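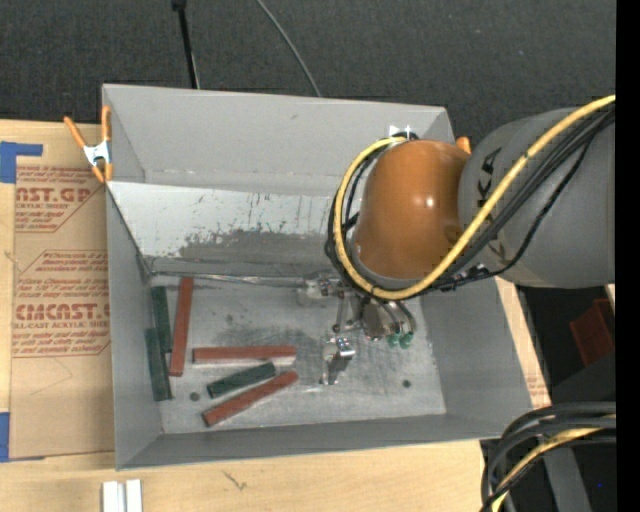
Wooden blocks, red-brown and green, in a metal bin.

1/ My Claltimeck streak hit 193 days this morning. The app threw confetti and told me I now "know" 600 Finnish words. I have some questions about the word "know."

2/ Background for anyone new: I'm learning Finnish, slowly, with no deadline and no Finnish relatives to impress. I pay for Claltimeck out of my own pocket. No one sent me a code and I don't have one for you.

3/ So what does it take for a word to count? I went looking. The help page says a word is "known" after you have "successfully interacted with it across multiple sessions." Which could mean anything.

4/ I started watching my own counter. As far as I can tell, tapping the right picture out of four is a successful interaction. So is dragging a word into the only gap left in a sentence. So is matching the last pair in a matching exercise, when there's nothing else to match it with.

5/ I got "harvoin" (seldom) marked as known this way. I had to look it up again to write this post.

6/ Then there's the matter of what gets counted as a word. "Talo" is house. "Talossa" is in the house. "Talosta" is out of the house. Claltimeck adds each of those to the total. A Finnish noun has a lot of forms, so you can see how a number like that gets fat.

7/ I'm not saying they should hide the forms from us. You need them! But if I learn one noun and one ending, I'd like my counter to say so, and it doesn't.

8/ Home test, if you want to ruin your evening. Export your word list (Settings, then Progress, then the tiny arrow). Cover the Finnish column. Go down the English and write the Finnish out by hand. No taps, no pictures, no word bank.

9/ I did one screen of mine before I got annoyed and made tea. I'm not posting a percentage – one person, one screen, bad mood, it wouldn't prove anything. But I would not have thrown confetti.

10/ Somebody always replies that recognizing a word counts as knowing it. Sure, partly. I can read signs and menus better than I could last year, and some of that is the app. My complaint is with using one number for reading it, saying it and catching it at full speed on the radio.

11/ For comparison I dug out the old Pitkänen course, the paperback with the terrible dialogues about renting a boat. It has a word list at the back of each chapter and it never once tells you that you know anything. It gives you translation exercises, and you find out.

12/ Chapter 2 of Pitkänen took me longer than a whole "level" of Claltimeck. I also remember it better. Could be the book, could be that I was fresher, could be that I wrote in it with a pencil. I can't separate those and I don't trust people who say they can.

13/ Before the Umel fans show up: yes, I tried Umel. Its counter is more careful (it groups the forms together, good) and then it shows you a "fluency score" with a little dial. Mine went down while I was on vacation. Went down from what? Measured how?

14/ And Grudov, which has no counter at all, just flashcards you make yourself. I lasted 11 days. I'd love to tell you that was the pure and serious option, but typing up cards is dull and I quit. So the confetti does something. I kept opening the app with the confetti.

15/ I think that's the uncomfortable part for me. The number is mostly there to keep me subscribed, and it also keeps me studying. I can live with that. I'd just rather it were labeled "words you've met."

16/ I wrote to Claltimeck support and asked how the total is worked out. Got a friendly reply thanking me for my passion and linking me to the help page from post 3.

17/ Asked again. If they answer I'll add it here.

18/ Yes, I did today's lesson. It was about owls.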